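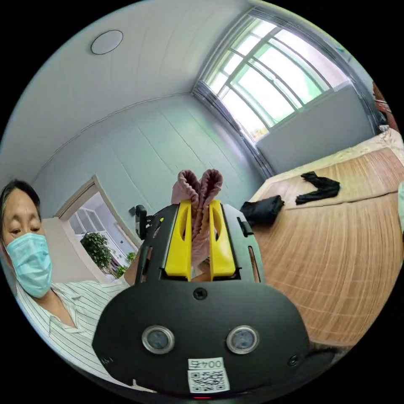
*Unit 004, sock pinched between the yellow fingers.*

# Brarnonlow hand gripper, sock set

Recordings and build files for the Brarnonlow, a hand-held two-finger gripper put together at home. Last edited 11/24/19.

## Contents

- `episodes/`: 175 recordings, 15 fps, one folder each
- `fingers/`: print files for the yellow fingers, revision 7
- `calib/`: lens files, one per unit
- `notes.md`: build log

## Task

Pick up a sock from the bed and fold it. Episodes stop at 900 frames whether or not the fold is finished. The operator holds the unit by hand throughout.

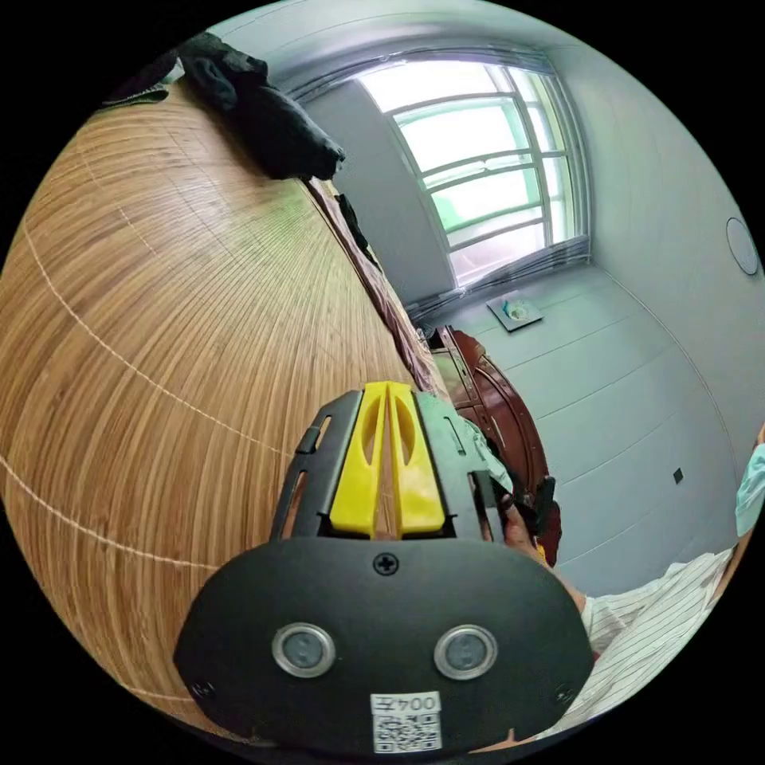

Footage is stored as the full circle, with black corners. Undistort with the matching file in `calib/` before cropping. Do not swap files between units; the lenses are not seated alike.

## Build

The fingers are slotted to save weight. Revision 6 split at the root and should not be printed. The Irberg hinge pins fit without drilling; Trendix pins need the holes opened slightly.

## Known problems

- Dark socks are hard to segment in shade.
- Timestamps drift in long episodes.
- The Khổng export script drops the last frame. A fix is planned for December.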